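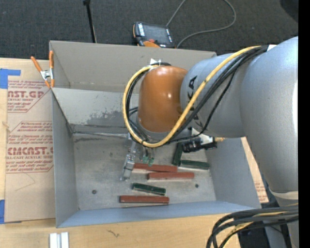

Hakim Santoso: Wir stellen seit August auf die Usus um und haben die alten Kunststoffkästen aus der Vorkommissionierung genommen. Die niedrige Vorderwand ist für uns der wichtigste Punkt, man kommt flach bis in die Ecken. Was mir auf der Produktseite gefehlt hat, ist ein klarer Satz dazu, wie der Boden nach längerer Nutzung aussieht. Bitte ergänzen.

Der Hinweis ist in den Abschnitt Oberfläche und Gebrauchsspuren eingearbeitet.

Entnahmewanne Usus, Metall, oben offen
Hersteller: Cundley
Vertrieb: Sepúlveda Betriebseinrichtung
Lieferzustand: einteilig verschweißt, ohne Deckel, ohne Zubehör

Kurzbeschreibung

Die Usus ist eine offene Wanne aus Stahlblech für feste, stapelbare oder lose eingelegte Teile. Sie wird auf einer ebenen Unterlage abgestellt und von oben oder über die Vorderwand bedient. Die Rückwand ist hochgezogen, die Vorderwand niedrig. Zwischen Rückwand und Boden liegt ein schräges Blech, über das Teile nach vorn auf die Bodenfläche gleiten. Typische Füllgüter sind Klötze, Gussteile, Profilabschnitte, Beschläge und verpackte Kleinware in fester Schachtel.

Für Flüssigkeiten ist die Wanne nicht vorgesehen. Die Schweißnähte sind auf Festigkeit ausgelegt und werden ab Werk nicht auf Dichtheit geprüft.

Technische Daten

Bauart: offene Wanne mit hoher Rückwand und Schräge
Werkstoff: Stahlblech, gekantet und verschweißt
Blechstärke: 2 mm
Eigengewicht: 14 kg
Höhe der Vorderwand innen: 133 mm
Farbe außen und innen: Grautöne, je nach Charge leicht verschieden
Kanten: entgratet, obere Kante umgelegt
Aufstellung: Tisch, Werkbank, Regalboden mit geschlossener Fläche
Einsatzbereich: trockene Innenräume
Garantie des Vertriebs auf die Schweißnähte: 5 Jahre

Die übrigen Abmessungen stehen in der Maßzeichnung, die jeder Auftragsbestätigung beiliegt. Sie kann vorab angefordert werden. Maße werden immer innen genommen, Außenmaße sind in der Zeichnung in Klammern gesetzt.

Aufbau

Rückwand. Sie ist die höchste Wand und dient als Anschlag beim Einschütten. Die Innenseite ist glatt, Etikettenhalter oder Rippen gibt es dort nicht. Wer Etiketten anbringen will, nimmt die Außenseite der Vorderwand.

Schräge. Das geneigte Blech schließt unten an den Boden an. Es nimmt den größten Teil des Aufpralls auf, wenn Teile aus einem Behälter oder von Hand eingefüllt werden. Der Winkel ist fest und lässt sich nicht verstellen. Flache Teile mit rauer Unterseite bleiben gelegentlich auf der Schräge liegen, vor allem solange der Lack neu ist. Ein Einlegeblech aus Edelstahl ist in Vorbereitung, ein Liefertermin steht nicht fest.

Seitenwände. Sie steifen die Wanne aus und verbinden die hohe Rückwand mit der niedrigen Vorderwand. Griffmulden sind nicht vorhanden. Zum Umsetzen wird die Wanne leer von zwei Seiten unter den Boden gefasst.

Vorderwand. Sie ist niedrig gehalten und an der oberen Kante umgelegt. Lange Profile dürfen aufliegen, solange ihr Schwerpunkt innerhalb der Wanne bleibt.

Boden. Eben, ohne Sicken. Rechteckige Teile liegen vollflächig auf und kippeln nicht. Das ist für die Entnahme einzelner Klötze ein Vorteil, bei dünnen Blechzuschnitten eher hinderlich, weil sie am Boden haften können. Für Zuschnitte führt Sepúlveda die Ausführung mit Rippenboden, Bezeichnung Usus R.

Oberfläche und Gebrauchsspuren

Beschichtet wird in einem Arbeitsgang, innen und außen gleich. Die Beschichtung schützt vor Flugrost in trockener Umgebung. Sie ist kein Verschleißschutz. Harte Teile mit scharfen Kanten hinterlassen am Boden schon nach kurzer Zeit Kratzer, und der Boden wird im Lauf der Nutzung fleckig. Im unteren Teil der Schräge bildet sich eine dunklere, abgeriebene Zone mit unregelmäßigem Rand. Dort treffen die Teile auf und dort werden sie beim Nachrutschen gebremst.

Diese Spuren sind kein Reklamationsgrund. Die Tragfähigkeit ändert sich dadurch nicht. Wird an einer Stelle das blanke Blech sichtbar, kann sie mit handelsüblichem Metalllack ausgebessert werden. Vorher anschleifen, entfetten, Staub entfernen. Der ausgebesserte Bereich bleibt in der Regel sichtbar.

Bei empfindlichen Füllgütern, etwa lackierten oder polierten Teilen, wird eine Bodenmatte empfohlen. Die Matte Mano ist auf das Innenmaß zugeschnitten und wird lose eingelegt. Sie deckt nur den Boden ab, die Schräge bleibt frei. Kleben ist möglich, erschwert aber die Reinigung.

Befüllung

Die Füllhöhe richtet sich nach der Vorderwand. Das Füllgut soll vorn unterhalb der umgelegten Kante bleiben, hinten darf es an der Schräge höher liegen. Überfüllte Wannen verlieren beim Anstoßen einzelne Teile über die Vorderwand.

Werden mehrere Sorten in einer Wanne geführt, müssen sie sich ohne Messen unterscheiden lassen, zum Beispiel nach Farbe. Rotbraune und dunkelgrüne Klötze gleicher Form können gemischt liegen, sofern die Entnahme ohnehin einzeln erfolgt. Bei Sorten, die sich nur im Maß unterscheiden, ist eine Wanne je Sorte vorzusehen. Trennbleche werden für die Usus nicht angeboten. Die Schräge würde für jede Position einen eigenen Zuschnitt verlangen, und die Nachfrage war dafür bisher zu gering.

Wer auf gleichmäßigen Zugriff angewiesen ist, füllt wenig und oft nach. Eine einlagige Belegung des Bodens lässt um jedes Teil genug Platz zum Greifen - bei mehrlagiger Schüttung verkanten rechteckige Teile gern an der Vorderwand.

Aufstellung

Die Unterlage muss eben und trocken sein. Auf Holzplatten steht die Wanne ohne weitere Maßnahmen, ein Filzstreifen unter dem Boden schont helle Oberflächen. Auf Metalltischen verrutscht sie leichter. Hierfür sind selbstklebende Gummipuffer erhältlich, die vor dem Aufkleben auf entfettete Flächen gehören.

Vor der Vorderwand soll Arbeitsraum frei bleiben. Die Rückwand darf an eine Gebäudewand oder an eine zweite Wanne gestellt werden. Rücken an Rücken aufgestellt ergeben 2 Wannen einen Platz, der von beiden Tischseiten bedient werden kann. Eine Verschraubung untereinander ist nicht vorgesehen. Bohrungen im Boden oder in den Wänden führen zum Verlust der Garantie auf die Nähte im betroffenen Bereich.

Gestapelt werden darf die Usus nur leer und nur zum Transport. Zwischen die Wannen gehört eine Lage Pappe.

Beleuchtung: Die hohe Rückwand wirft je nach Lichteinfall einen Schatten auf die Schräge. Eine Leuchte über der Vorderkante ist günstiger als Licht von hinten. Die graue Innenfläche ist matt genug, um bei üblicher Arbeitsplatzbeleuchtung nicht zu blenden.

Reinigung

Späne und Staub mit Handfeger oder Sauger entfernen. Fettige Rückstände mit mildem Reiniger abwischen und trocken nachreiben. In der Kante zwischen Schräge und Boden sammelt sich Abrieb, der sich mit einem flachen Pinsel gut lösen lässt. Drahtbürsten, Scheuermittel und Hochdruckreiniger sind ungeeignet. Nach feuchter Reinigung die umgelegte Kante kontrollieren, dort hält sich Wasser am längsten.

Varianten

Usus: Grundausführung wie beschrieben
Usus R: mit Rippenboden, sonst gleich
Usus T: mit vorderer Etikettentasche, aufgenietet

Alle Varianten haben dieselbe Blechstärke und dieselbe Vorderwandhöhe. Die Matte Mano passt in die Grundausführung und in die Usus T. In der Usus R liegt sie nicht plan auf.

Zubehör

Bodenmatte Mano, lose
Gummipuffer, selbstklebend
Filzstreifen, selbstklebend
Lackstift grau, zum Ausbessern kleiner Stellen

Lieferung und Rückgabe

Die Wanne wird auf Palette mit Kantenschutz versandt. Transportschäden sind bei Annahme auf dem Lieferschein zu vermerken, verdeckte Schäden unverzüglich nach dem Auspacken zu melden. Unbenutzte Ware in Originalverpackung nimmt Sepúlveda innerhalb von 14 Tagen zurück. Der Kantenschutz muss dabei wieder angelegt sein. Wannen, in die bereits Teile eingefüllt wurden, sind von der Rückgabe ausgenommen.

Bestellangaben

Bitte Variante, Stückzahl und gewünschtes Zubehör nennen. Bei Nachbestellungen ist die Angabe der Chargennummer sinnvoll, wenn die Farbtöne nebeneinander stehender Wannen übereinstimmen sollen. Die Nummer ist an der Außenseite der Rückwand unten eingeschlagen. Ein exakt gleicher Ton kann bei älteren Chargen nicht zugesagt werden.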